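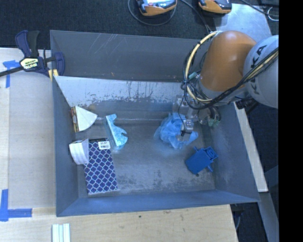
*Reading time: 4 minutes*

**Storeroom Practice, Unit 8: Mixed bins**
Handout for the session of 3 Jan 2024
Instructor: Qianru Yan. Lab sessions: Slamet Tuhumury.

Read this before the lab. Bring the item sheet from Unit 7, filled in.

## What counts as a mixed bin

A mixed bin holds items that differ in kind, shape or packaging and have no fixed place relative to each other. A carton of identical boxes is not a mixed bin, even when the boxes have tipped over. A tray with dividers is not one either, as long as each item stays in its own cell.

Mixed bins turn up at returns desks, at repair counters, and at the end of a shift when leftovers from several shelves go into one container. They save space. The cost comes later, when someone needs one item and has to find it among the others.

The bin on the first page is grey metal, open at the top, on a wooden tabletop. The floor is scuffed. Scuffing does no harm to most stock, but it makes small dark items harder to spot, and it can hide a loose screw or a broken tab. Wipe and check a metal bin before filling it.

## Describing an item without its name

In the lab you will often have to log an item you can't identify. Don't guess. A wrong name in the log is worse than a plain description, because the next person will search for the wrong thing.

Use this order:

1. Main color
2. Shape
3. Surface or material, if you can tell
4. Packaging, if any
5. One feature that sets it apart

Entries for the bin on the first page might look like this:

| Entry | Notes |
|---|---|
| Light blue, crumpled, mesh-like, translucent | Ruffled folds. No fixed outline. |
| Blue, solid plastic, rectangular body | Small tabs, raised squarish ring at one end |
| White, wedge-shaped | Wide at one end, rounded tip, multicolored along one narrow side |
| Speckled light blue and turquoise, long | Clear packaging, hooked upper end |
| White, curved, packet or roll | Faint stripes, one side pale lavender |

"Packet or roll" is acceptable in a first entry. Whoever handles the item next should correct it.

Note that two of the entries start with nearly the same color. "The blue one" would be useless in this log. Last April a group wrote exactly that on 4 lines of the same sheet, and Hakim Sumampouw spent the rest of the lab matching them up.

## Soft items and rigid items

Soft items change outline each time they are moved. Mesh, netting, thin film and loose cloth all belong in this group. Lift them from the thickest fold, clear of the neighbors, and look underneath before you put anything else down. Small parts catch in mesh.

Rigid items keep their outline but can lie in several positions. Tabs, rings and hooks are the usual places for snagging. Record the item in the position that shows its distinguishing feature, even if you found it some other way up.

Items in clear packaging need extra care. The outline you see may belong to the package, and the package may be larger than the contents. Measure both when size matters for shelving. Glare is a problem under the overhead lights on the window side of the lab, so turn the item and look again.

## Placement

- Put nothing on top of a soft item.
- Stand tall packages only where a wall supports them.
- Leave a finger's width along each wall for anything flat.
- Turn printed or colored sides up if there is a choice.
- Do not overfill. An item you can't see from above has to be on the log.

The weight limit for one person lifting a bin in our lab is 8 kg, bin included. The metal bins are heavier than the Dremier plastic ones you used in Unit 6. Weigh the bin empty first.

## Lab task

Work in pairs. Each pair gets one mixed bin, a blank log and a scale that reads up to 700 g.

1. Log everything visible from above, touching nothing.
2. Swap logs with another pair and try to find each item from the words alone.
3. Mark every entry that fits more than one item.
4. Rewrite those entries.
5. Take the items out one at a time, weigh them, and add anything you missed.
6. Refill the bin using the placement rules.

Hand in both versions of the log. Mawar Ismail will collect them in room 214. The first version is not graded, so leave it as it was written.

## For next time

Read the Tóth chapter on labels, first half only. Wahyudi Harahap is teaching Unit 9 and will start with shelf codes. If you missed the scale check in Unit 7, see Slamet before the lab starts.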